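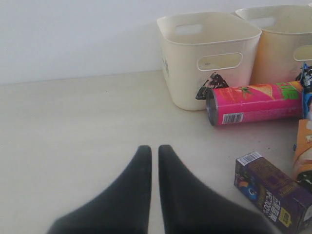 4. Choosing the spot and marking out

Your Dendow shelf kit will hold a surprising amount once it's up, and most of the pleasure of it comes from getting the position right at this stage. Take your time! A plain off-white wall with a straight table edge meeting it, as in the photo, is lovely to work with, as you get a ready-made level to measure up from (check the table itself with the spirit level first, old floors can be very unhelpful). Patterned wallpaper is fine too, but put your pencil marks on masking tape so that you can find them again.

You will need: the paper template from the lid of the box, a pencil, masking tape, a spirit level, a tape measure and a pipe and cable detector. The detector isn't included.

4.1 Run the detector slowly over the whole area, once from side to side and once from top to bottom. Mark anything it finds with tape.

CAUTION: Never drill directly above or below a socket or switch, even if the detector stays quiet. Cables usually run straight up or down from them.

4.2 Measure 38 cm up from the tabletop and make a small pencil mark. This is the height of the bottom rail, and it leaves room for a good-sized lamp or a row of tall books underneath.

4.3 Tape the template to the wall with its lower edge on the mark. Lay the spirit level along the printed line and nudge the paper until the bubble sits in the middle.

4.4 Push the pencil point through each of the four printed circles. Take the template down and keep it, you'll want it again if you ever add a second tier.

Note: The outer circles are 61 cm apart. If your marks are more than a couple of millimetres out, tape the template back up and do them again. It's a five-minute job now and a tube of filler later.

5. Fixing the rail

5.1 Find out what your wall is made of. Knock on it with a knuckle: a dull, solid sound usually means brick or block, and a hollow one means plasterboard. Use the grey plugs (bag B) for brick and the spring fixings (bag C) for plasterboard.

5.2 Drill the two outer holes, using the drill size printed on the bag. Wear goggles. A folded piece of paper taped just under each hole makes a brilliant dust catcher.

5.3 Fit the plugs or fixings, hold up the rail and put in both screws, but leave them slightly loose.

5.4 Check the level one last time, then drill and fix the two inner holes and tighten all four screws by hand.

CAUTION: Don't use a power driver for the final turns. The Prokik screws in this kit are quite soft and the heads will strip.

Spare parts

Missing a screw, or dropped one behind the skirting board? Ask for part 883 (all fixings) or part 199 (rail only). Zdenka Jurić on our parts desk posts them out, and she's very happy to look at a photo of your wall if you can't decide between bags B and C.

Guide revised 2/25/25. Continue to section 6, Hanging the shelves.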